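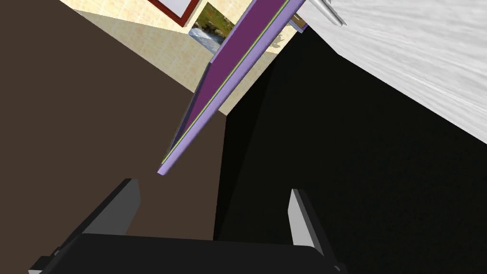

My knives go dull again a couple of days after I sharpen them, and I'm following everything you wrote in June, so what am I missing? That landed in my inbox along with a pile of others on the same theme, and I realized my June post was mostly me gushing over a new stone and not much use to anyone standing at the counter mashing a tomato. So this is the longer version, with everything I've picked up (and a few things I did wrong for years).

Check for a burr before you flip the knife

I'm putting this first since I'd bet money it's the answer to the question. When you sharpen one side of a knife, you push a tiny lip of metal over to the other side. You can feel it if you slide your thumb lightly off the edge, away from the spine, never along it. It catches, a bit like a fingernail with a rough spot. If you haven't got that little lip all the way from heel to tip, you haven't reached the edge yet, and flipping over is a waste of your evening.

The other half of the problem is leaving the burr on. A knife with a burr still hanging off it feels wickedly sharp for the first onion or two. Then the burr folds over or breaks off and you're back where you started, grumbling. That two-day knife? Almost always a burr. To get rid of it I do very light strokes on the fine stone, switching sides every stroke, pressing with hardly more than the weight of the knife. Then a few passes on an old leather belt. I nailed mine to a scrap of pine and it has outlasted two of the knives.

Which stones

I use a 500 grit and a 2,000 grit, both Brolum, both bought at Issahaku, the restaurant supply place with the terrible parking. You do not need more than that for a home kitchen. I owned a very fancy finishing stone for a while and my knives came off it so polished that they skated right over tomato skins! A little bit of tooth is a good thing on a kitchen knife. Save the mirror finish for razors.

If your knife is in decent shape, skip the 500 altogether and touch it up on the 2,000. I only bring out the rough one for chips, or for knives that come to me from other people's drawers (you would weep).

Soak or splash, check the leaflet. Mine want ten minutes in water, or until they stop fizzing. Some stones crack if you leave them sitting in a tub, so don't be like me and store them in there over a long weekend.

Set a wet dish towel under the stone, folded once. It won't budge. I bought a rubber holder and it's fine, it lives under the sink, the towel still gets used.

Finding the angle without a gadget

Color the very edge of the blade with a black marker. Take two or three strokes and look. If the ink is gone right at the edge and still there higher up, you're holding the knife too steep. If it's gone up high but you've got a line of black left at the edge, you're too flat. Adjust, color it in again, carry on. I still do this with any knife I haven't sharpened before and it takes no time at all.

Most people's trouble is wobbling. The angle being a touch off matters a whole lot less than it changing on every stroke. Lock your wrist, move from the elbow, go slow. I put two fingers of my other hand flat on the blade, right over the part that's touching the stone, and walk them along as I go.

The tip needs the handle lifted a hair as you come around the curve. Practice on a cheap paring knife first, please. My good chef's knife has a scuff by the tip that I get to look at every single night.

Flatten the stone now and then

Stones wear hollow in the middle, and then no amount of careful wrist work will help you. Pencil a grid on the stone, then rub it on wet sandpaper laid on something really flat. I use 100 grit stuck to a leftover floor tile. When all the pencil is gone, you're done. Rinse it well or you'll have coarse grit rolling around on your nice fine stone, and you'll hear it before you see it.

I got my sandpaper at Tukness, the hardware store, from the bin by the register. Get the wet-or-dry kind, the ordinary sort turns to mush.

What's killing the edge between sharpenings

Okay, so say the burr's gone and the knife is still dull by next week. Then it's the way it lives.

Glass cutting boards. Out! Same goes for slicing things on a plate, which I catch myself doing with a sandwich all the time. Marble, too. If it clicks when the knife hits it, it's bad news.

Bamboo is harder on edges than people expect. I switched to a plain maple board and stretched out my sharpening by weeks. Soft plastic is fine too, and it can go in the dishwasher, so I keep one for raw chicken.

Scraping. This is the big one in my house. You chop the parsley, you sweep it into the pot with the edge of the knife, and you've dragged that lovely thin edge sideways across the wood. Flip it and use the spine. It took me an age to retrain my hand and I still slip up when I'm in a hurry.

The dishwasher. The knives rattle against everything in there, and the heat and the detergent are rough on handles. Wash, dry, put away. It's thirty seconds of your life.

The drawer. If they're loose in with the can opener, they're getting banged up every time somebody goes looking for a spoon. A magnetic strip is great if you've got wall to spare, and put the spine on first, then roll the blade flat. Taking it off is the same thing backward. If you're a drawer person, cardboard sleeves work just fine. Cut a cereal box, fold it around the blade, tape the long side. Ugly, free, good for a year.

Honing steels, and what they do

A steel doesn't really sharpen, it mostly straightens an edge that's leaned over. I give mine a few light swipes before a big chopping session. Light! The fast clashing thing that TV chefs do looks wonderful and will ding up your blade. Stand the steel straight up with the tip on a towel and draw the knife down it, heel to tip, same angle as on the stone.

If your knives are the very hard Japanese kind, skip a ridged steel and use a smooth ceramic rod, or just go to the fine stone. Hard steel chips where soft steel bends.

Boards need looking after too

While we're at it. A dry, fuzzy board grabs at the blade and holds on to onion smell forever. I oil mine when water stops beading on it. I've been using Prituvero board oil, which is plain food-safe mineral oil with some beeswax in it, and you can get much the same thing with drugstore mineral oil and a lump of wax melted in a jar set in hot water. Wipe it on thick, leave it overnight, wipe off what's left in the morning. Stand the board on edge to dry after washing, always, or it'll cup on you.

No olive oil, no sunflower oil. They go rancid and then so does your board.

For the smell, coarse salt and half a lemon, scrub, let it sit five minutes, rinse. For garlic you might have to do it twice.

If the board's already fuzzy, sand it with the grain, wipe it with a damp cloth to raise the fibers, let it dry and sand it again. Then the oil. It'll feel like a new one.

Odds and ends from the mailbag

Serrated knives: you can touch them up with a little tapered rod, one scallop at a time, on the beveled side only. It's boring, put some music on. My bread knife cost $9 and I've never bothered, I'll just buy another when it quits.

Kitchen scissors: most come apart at the screw. Take them apart, lay the bevel flat on the stone, a few strokes on that side only, then wipe and put back together with a drop of mineral oil at the pivot. Don't touch the flat inside faces except to knock the burr off.

Pull-through sharpeners: I know, they're easy. They also take off a lot of metal and leave a ragged edge. If it's that or a dull knife, use the pull-through, a dull knife slips and that's how you cut yourself. But try a stone one day, it's kind of soothing.

Rust spots on carbon steel: a wine cork dipped in baking soda paste takes off the light ones. The gray-blue patina is supposed to be there, leave it alone.

Testing: paper's okay, but I like a ripe tomato. Lay the blade on the skin and draw it back with no pushing. If it bites, great. If it slides, go back to the fine stone and check for that burr, along the whole length, both sides. The heel is where I always miss it.

Next up is the drawer of peelers and graters, I think, unless more of you write in about cast iron.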